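Ticket 3000 – Exit ticket scores not reaching the gradebook
Product: Stulorau (classroom quizzes)
Connected to: Pallard gradebook
Priority: Normal
Status: Solved, leaving open until Friday

Opened by Birgit Haberkorn, grade 7 science

Hi all! First off, I love the new exit tickets. My kids have gone from groaning at the last five minutes of class to asking if there's a question today, and I can see right away who mixed up mass and weight. So please read this as a ticket from a fan.

My problem is with third period. The exit ticket went out, 31 students answered it, and I can see every answer on the Stulorau results page. When I push the scores to Pallard, only 20 of them show up. The other students get a blank cell. It isn't a zero or a "missing" flag, just nothing. First and second period went through perfectly with the same quiz.

What I tried before writing:
Pushed the scores again (same 20 came through)
Logged out of both and back in
Used the other browser on my laptop
Renamed the quiz in case the question mark in the title was a problem
Made a one-question test quiz, which did exactly the same thing

The blanks are the same kids every time, so I'm guessing it's something about them and not about the quiz.

Reply from support

Thanks for such a clear write-up, the list saved us a whole round of questions! You're on the right track about it being the same students. Could you open the class roster in Stulorau, turn on the "Roster ID" column, and tell us if those students have an ID that starts with a letter? Please don't paste the IDs into the ticket.

Birgit Haberkorn

Yes!! Every one of them starts with a letter, and everybody else has plain digits. I never would have thought to turn that column on. They're also the ones who moved into my section in October when the schedule got redone, if that's any use.

Reply from support

Very useful. When a student changes sections, the district sync makes a new roster ID, and the old one hangs around in Pallard until it gets merged. Stulorau sends the score to the new ID, Pallard is still showing you the old one, and the score sits where you can't see it. Your scores are safe – they're only parked in the wrong spot.

Steps to try, in this order:
1. In Pallard, go to Class settings, then Linked apps, and switch Stulorau off for third period only.
2. In Stulorau, open the roster and choose Refresh from district. Wait for the green check.
3. Switch the link back on in Pallard and pick "Match by student email" when it asks.
4. Push the one-question test quiz first, then the real one.

Leave the other periods alone, they're matching fine. 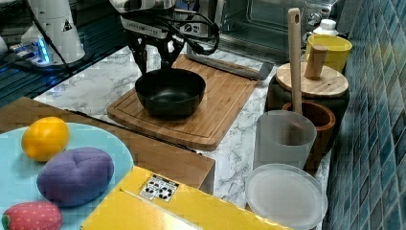

Dương: I had this with my advisory group and step 3 is the one to watch. The matching choice goes back to "Match by ID" if you close the window too soon, so stay on it until the student names load.

Birgit Haberkorn

Thank you both! On my first try I did close the window too soon and got the same 20 again. Second try I waited for the names, pushed the test quiz, and all 31 filled in. Then I pushed the real one and got the whole column. I may have cheered out loud in the staff room.

One leftover: 3 students now have the score twice, once under each ID. Should I delete one?

Reply from support

Please don't delete by hand, it can take the other score with it. Use Merge duplicates on the student's page and keep the newer ID. The average only counts it once after that.

Birgit Haberkorn

Merged, and the averages look right. I'm running another exit ticket on density Friday and will report back. Also, could the Roster ID column be on by default? It would be such a help for anyone who gets new students mid-year.

Reply from support

Passed along as a feature request. Good luck with density!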